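Hoi-yan Kong
December 1, 2025

Long thread today, so get yourself something warm to drink. A few of you asked how the tidy-up task on Semau is going and what it's like to teach a robot by hand all day, and I have been saving up my answers.

The task sounds like nothing. Small packages are lying on the floor, and the arm has to pick them up one by one and put them down in a neat row. You or I would do it while talking on the phone. I have now done it 232 times through a robot and I still wouldn't call myself good at it.

Two ways to show it something. In the first one you take hold of the arm itself and walk it through the motion, like guiding a kid's hand with a pencil. In the second you sit off to the side with the Ciltach controller (a pair of handles on a stand) and the arm copies you. I started in September with the first way and I loved it. You feel everything! The arm is heavy in your hands and you know exactly where it is.

The trouble is that my own hands kept ending up in the wrist camera's view. Of my first 63 recordings I threw out nearly all of them, because my knuckles were in there, or my sleeve, and I didn't want it learning that a good grasp begins with a sleeve. So now I use the handles, and I only guide by hand when I want to find out whether a reach is even possible.

With the handles you lose the feeling, and that was a hard couple of weeks for me. There is no push back when the fingers meet the floor. You have to read it off the picture -- the finger tips stop while your hand keeps going -- and by then you're pressing harder than you meant to. I rubbed a scuff or two into the fingers that way.

What helped most was slowing down before the grasp and nowhere else. I used to do the whole thing slowly, thinking I was being careful, and the policy we trained on it was careful too, in the sense that it hovered over a box for ages and then drifted off. Now I travel at a normal speed, pause when the box is between the fingers, close, and lift straight up.

Long thin boxes are the worst. If one is lying diagonally you have to turn the wrist to match it, and my instinct is always to turn too late and nudge it with one finger. I keep some of those nudges in the set if I recover cleanly. The arm is going to nudge things as well, and it ought to see somebody fix it.

Clear bags are a close second. The fingers pinch the plastic and the thing inside slides down to one corner, and then the whole bag swings. I've learned to go for the lump and leave the loose plastic alone.

Somebody on here asked why I don't just record at a nice clean bench. I did, at first, over at Magalhães, and the arm got very good at that bench. Then we put it in a lived-in room with a shiny tile floor and it went for a patch of glare as if it were the nicest white box in the world. So a good part of my recordings are now done on marble, at different times of day, with sewing things and bags and all the usual stuff in the background.

On that note, please vary your starting positions. I mean it! I have a habit of starting with the arm nicely centered, and I had to put a sticky note on the Bultanex screen that says MOVE IT FIRST. Start high, start low, start with the fingers wide open and the nearest box way off to one side, so the first thing you have to teach is how to look for it.

And rest your shoulders. I do 3 short rounds in a morning and then I stop, even when it's going well. I can see it in my recordings when I'm tired: the path gets wobbly and I close the fingers early. A tired demonstration teaches tired, and you can't take it back out later except by watching them all over again, which I have also done, with a lot of tea.

The goal is 1000 good ones by the time we wrap up this task. It feels far away when I write it down, but they go faster now than they did in the fall, and I've gotten fond of the little click the handles make when you let go.

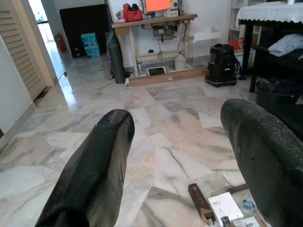

Tomorrow I want to work only on the wrist turn, long boxes and nothing else, until my hands stop leaving it so late. If any of you teach with handles and have a trick for that, please tell me, I read every reply even when it takes me a few days to answer.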